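The Arm That Wouldn't Let Go

On a robot that takes computers apart, and the afternoon it took one apart a little too much

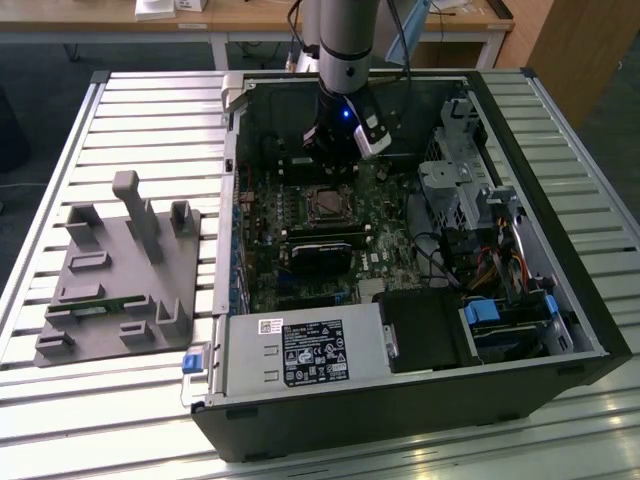

The trouble at Grestden started with a stick of memory worth less than the sandwich Enikő Rácz was eating when it snapped.

Grestden is a small outfit in Sturstead that pulls useful parts out of retired office computers. People have done this with their fingers for as long as there have been office computers. Rácz, who runs the automation side, would like a robot to do it, and for most of this year one has, at a pace she describes as "stately." It reaches into an open tower, takes hold of a memory module, lifts it from its slot and parks it in a gray 3D-printed fixture on the same table. Then it thinks for a while. Then it goes back.

On the afternoon in question it went back and kept going. The latch at one end of the slot hadn't opened all the way. A person would feel that and swear. The arm felt it too, in the sense that its force readings rose, and the limit that should have stopped it at 18 newtons had been raised to 90 the week before, during a test with a stubborn power connector. The test had ended. The number had stayed.

"It was very calm," Rácz says. "That was the awful part. It pulled like somebody opening a drawer."

The module broke and the board lifted off one of its mounts. The tower began to slide across the aluminum toward Jolán Kerekes, who was leaning in for a better look. She got her hand out. The stop button, when she hit it, froze the arm exactly as designed, with the gripper still clamped on what was left.

Which brings us to the second fault. Grestden's gripper, an Ollaritz unit in this telling of the shop's purchase orders, was set up to hold its grip when stopped, so that nothing heavy would drop on anyone. Very sensible. It also meant that two engineers spent 73 minutes looking for the manual release procedure, which was stored on a computer that had been moved to make room for the robot.

Kerekes wrote the incident report. It is eight pages long and has one joke in it, which management asked her to remove and she didn't. Her main finding is dull, as most true findings are: a temporary setting had no expiry, so it became the setting. Limits now reset every time a job is loaded. Raising one takes two people, both of whom have to type their names, and leaning in for a better look is done with the arm parked.

The release procedure has been printed out and taped to the wall. There is a second copy in the drawer, in case someone moves the wall.

Juhász, the client whose old machines these are, was told about the broken module and asked whether the robot was all right.

Work resumed in December with the old 18 newton limit. The arm gives up more often now. When a latch sticks, it backs off, reports an error and waits for Rácz to come over and open it with her thumb.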